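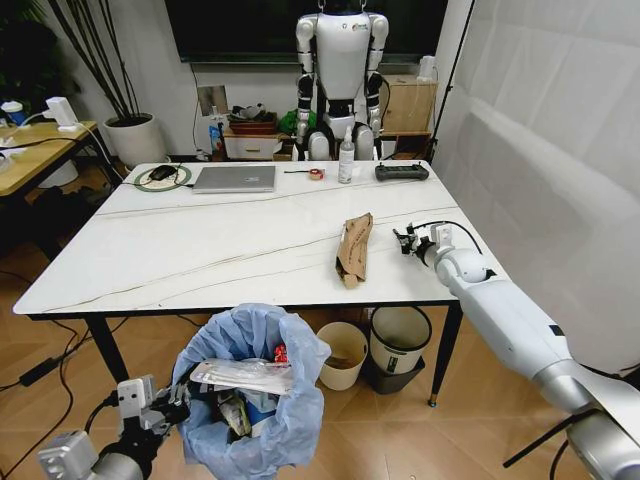
Open Day at the Gruria Coast Guard Station

I've read plenty on the argument over the Plolus Shoals, but 03/11/2019 was my first chance to see where the patrols start. What a day!

The gates opened early and we went straight to the pier for the Muli, a 44-meter cutter that had come in from the shoals the night before. They took us up in groups of 13, so the wait was long, but the bridge was worth it (the radar officer let us stay well past our turn). 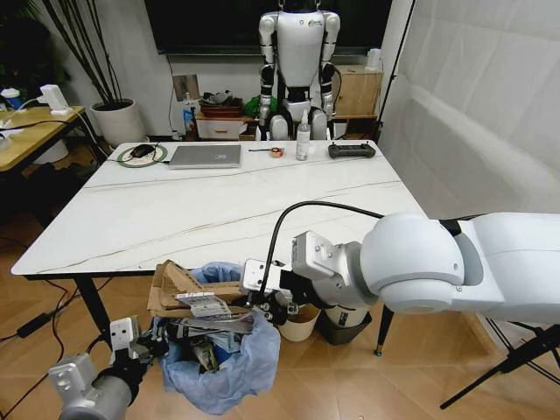 Then came the chart room, my favorite part. The wall map shows both countries' claims in different inks, and you can see how they overlap right across the fishing grounds. Our guide said crews logged 206 encounters with foreign boats last year, most of them settled over the radio.

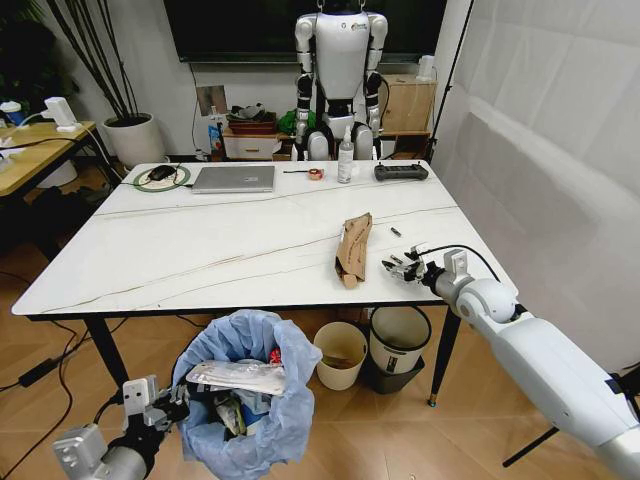 Getting There

Take bus 40 from Grisero harbor and bring ID for the gate. The next open day is in June, and I'm going again!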